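Reseña: «Flamar», la serie que me ha tenido dos semanas sin dormir bien

Publicado el 12/13/24

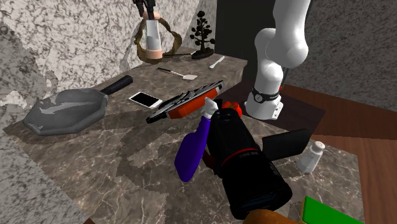
Empecé a verla por pura cabezonería, lo confieso. Mi hermana llevaba desde marzo insistiendo en que Ayman Erraji hacía en Flamar el mejor papel de su carrera, y yo, que lo recordaba sobre todo como el hijo pequeño de los Tawfik en aquella comedia de sobremesa, no acababa de creérmelo. ¡Pues qué equivocada estaba!

Erraji interpreta a Stadus, un práctico de puerto de 46 años que vuelve a Bekell para vender la casa de su padre y se queda todo el invierno. Pasa poca cosa, os aviso: hay capítulos enteros de gente esperando un barco. Pero él lo sostiene todo con esa voz ronca y una manera de quedarse callado que me recordó (salvando las distancias) a los actores de teatro que íbamos a ver con mi madre.

La segunda temporada me gustó algo menos. Los episodios de 30 minutos se le quedan cortos a una historia tan lenta, y la trama del juicio entra con calzador, aunque la escena del muelle, con los 600 extras y la niebla, vale ella sola la suscripción.

Si podéis, vedla en versión original, el doblaje le quita media gracia. Yo ya la he empezado otra vez desde el principio, ahora con mi marido, que se duerme en el segundo capítulo y luego me pide que se lo cuente.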